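Notburga Thaler logged the gripper at 297 grams without its strap and wrote the figure on the lid of the case. The Otcombe club had until July to teach the Skandari arm to sort laundry. It had one arm, one table and a rule sheet that ran to 165 clauses.

Clause 8 was the difficulty. Training data had to come from human hands, in an ordinary working room, with nothing cleared away for the purpose.

"Define cleared away," said Bình Tô.

"Moved by someone who knew it would be in shot."

He put down the tape he had been about to move. The floral cloth stayed beside the striped one. He closed the gripper, opened it, and checked that the log had registered both events.
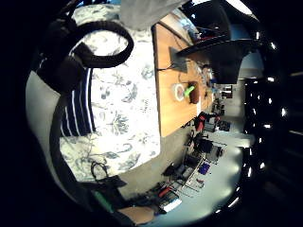

The trouble with patterned cloth was the edges. The model found leaves and took them for hems. On plain towels it chose a sound grasp point nearly every time; on anything with a print it went for the middle of a flower and closed on a pinch too shallow to lift.

"Again," said Notburga. "Slower on the approach."

"I was slow."

"You were slow and then you were fast. It will learn that."

He went again. She read the widths off the Jakwood controller as they came in – open, half, closed – and struck out one line where his wrist had turned early. The counter stood at 2319.

"If it copies me," he said, "will it hesitate as well?"

"At the same points. Gisler's did, last season. It stopped over every sock."

"Did he fix it?"

"He stopped hesitating." She reset the timer. "Left corner this time."

Bình lowered the gripper towards the cloth and tried to keep his speed constant.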